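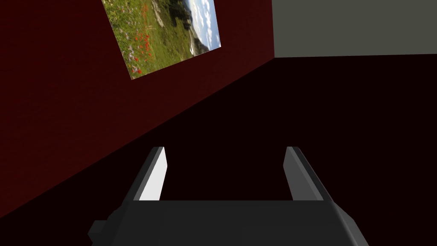 The gripper was open and the log said it was holding something, Sveva Caputo wrote to Rivameo after reading the first service notice, and she asked why the arm had been allowed to carry on. This release answers that question as far as Rivameo can answer it today.

**Rivameo pauses Fletau 3 control software after grip-check fault**

LOSINE, 2 August 2022 – Rivameo has stopped shipping version 3 of its Fletau control software for two-arm countertop robots. A fault in the software can cause it to record a successful grip when the gripper has closed on nothing, or has not closed at all. The arm then starts the next step of the job as if the object were in hand.

Customers running Fletau 3 are asked to return to version 2 until a corrected release is available. The software is installed on 70 robots. No injuries have been reported to the company. One customer has reported a broken glass jar, knocked from a shelf when an arm made its "place" movement with empty fingers and the jar was still standing in the way.

**What goes wrong**

Before the arm lifts, Fletau makes a grip check. It compares the distance between the two fingers with the distance expected for the object, and it looks at the current drawn by the gripper motor. Both values have to be in range. If either one is out of range, the arm should stop and wait for an operator.

In version 3 the check was moved to a separate process so that both arms could be checked at the same time. When that process is slow to answer, the main program reads the last result it received. If the last result was a good grip, the new grip is also marked as good. The stop never comes.

The fault is most likely when both arms are working close together and one of them has just finished a successful pick. It can affect either arm. Robots set up to use a single arm keep the check in the main program and are not affected.

**How it was found**

The broken jar was first put down to a badly placed shelf, and the service notice sent to customers said so. That was wrong. The log from the robot showed a good grip recorded while the finger position was still at fully open, and the two entries should not have been able to stand side by side.

Rivameo then asked Martinelli, the company that runs its simulation tests, to repeat the job in a simulated room. The test has two arms working over a stone-look countertop with household items on it. Small objects were placed near large ones to make the picks harder, and the reply from the grip-check process was delayed on purpose by different amounts.

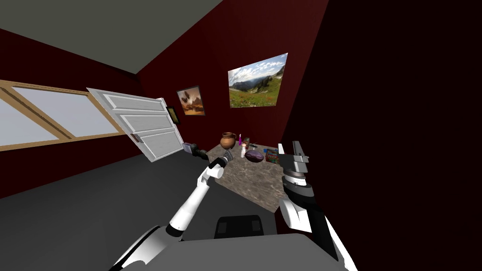
*The two simulated arms at the countertop, with a brown pitcher, bottles and other small items.*

Martinelli ran the job 3000 times. The false grip result appeared in 88 runs. In 19 of those the arm went on to touch an object that it should have cleared. In the other runs it completed its movement with nothing in the gripper and no contact, which is probably why the fault was missed during normal testing before release. A run that ended with no contact and a "complete" message was counted as a pass.

Rivameo's release tests did include failed grips. They did not include a delayed answer from the check. The tests also trusted the robot's own report of whether the job was done – the object's final position was not compared with where it should have been. Both points have been changed in the test plan.

**Small objects**

Caps and lids gave more false results in the simulation than larger items did. Part of the reason is the tolerance. The expected finger distance for a small cap is set loosely, because a cap can be gripped across its ridges or slightly to one side, and the loose setting hid some cases that a tighter one would have caught. The setting is the same in version 2, where the check waits for a fresh answer and the arm stops if none arrives.

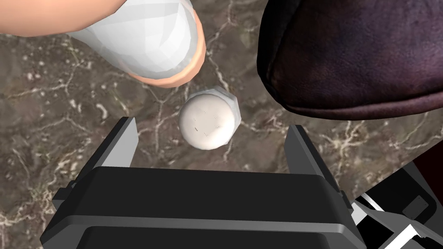
*Open gripper fingers to either side of a small white cap on the simulated marble counter.*

Rivameo is reviewing the setting for all small objects in the standard library. Customers who have added their own objects do not need to change them before going back to version 2.

**What customers should do**

- Stop two-arm jobs on Fletau 3.
- Install version 2 from the service page. Saved jobs will load without changes.
- If version 2 cannot be installed right away, switch the robot to single-arm mode in the safety menu and restart it. The change does not take effect until the restart.
- Keep the logs. Do not clear them after the change, even if no problem has been seen.
- Keep hands out of the work area while either arm is powered, as the manual requires. A "grip failed" stop should not be relied on as a signal that it is safe to reach in.

The emergency stop is wired separately and is not affected by this fault. The force limit on each arm also works as before. It will stop an arm that pushes against something heavy, but a light object such as a jar can be moved or tipped without reaching the limit.

**Next steps**

A corrected version is planned for October. It will give each grip check its own number, and the main program will refuse any answer that does not carry the number of the current grip. An answer that comes late will be treated as a failed grip. Martinelli will repeat the full set of runs on the new version, including the delayed replies, and will check object positions independently of the robot's report. Rivameo will publish the results before the software is offered to customers.

Some jobs will run slower as a result. The arms will wait for each other more often than they do in version 3, and early trials suggest the wait will be noticeable in jobs with many short picks. Customers who moved to version 3 for its speed should plan for this.

Caputo also asked whether older logs could be searched for the same mismatch. They can. A small program that looks for a good grip recorded with the fingers fully open is now on the service page, with instructions. It reads logs from versions 2 and 3 and makes no changes to the robot. Any match should be sent to Rivameo service with the job file.

The first service notice has been withdrawn, and customers who moved a shelf because of it may put it back.

**About Rivameo**

Rivameo develops control software for two-arm robots used in kitchens, test rooms and light packing work. The company is based in Losine.

**Contact**

Rivameo press office, Losine. Customers with a robot out of service should call the number on the robot's service label.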